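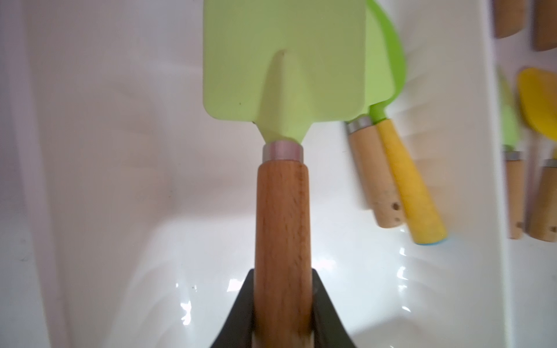
Families across Tunddale will be able to borrow garden tools as easily as picture books from November, when the Illholm Neighbourhood Library opens its new tool shelf to all members. The collection has been gathered over 13 months of generous giving, and it runs from full-sized spades and forks down to child-sized trowels with wooden handles, so the littlest gardeners can dig in right beside Mum, Dad or Grandma. Borrowing is free, and loans run for 17 days – long enough, we hope, for a couple of good weekends in the dirt!

"We started with one shelf and a lot of enthusiasm, and the parcels just kept arriving at the front desk," said library coordinator Yvette Hiebert. "I've had people come in for a rake and stay an hour talking about their tomatoes, and I wouldn't have it any other way." 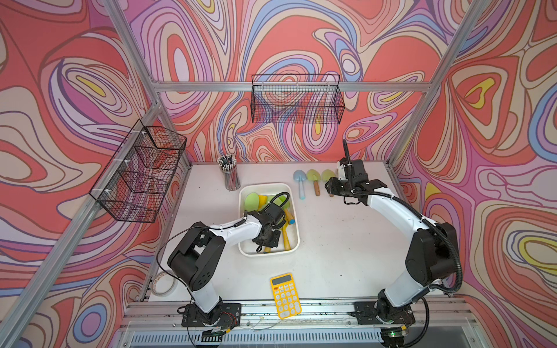

Colourful patterned walls and black wire-mesh baskets.

The shelf opens with 700 items, and the library would dearly love to reach 1000 by the end of autumn. Hand tools, watering cans and gloves in good nick are all welcome and can be dropped at the Gill Street entrance any time after 9 am. Seed packets are welcome too, particularly natives suited to the heavier soils out Wurnari way.

Membership is open to anyone living in Tunddale or the surrounding districts. Please bring proof of address to the front desk.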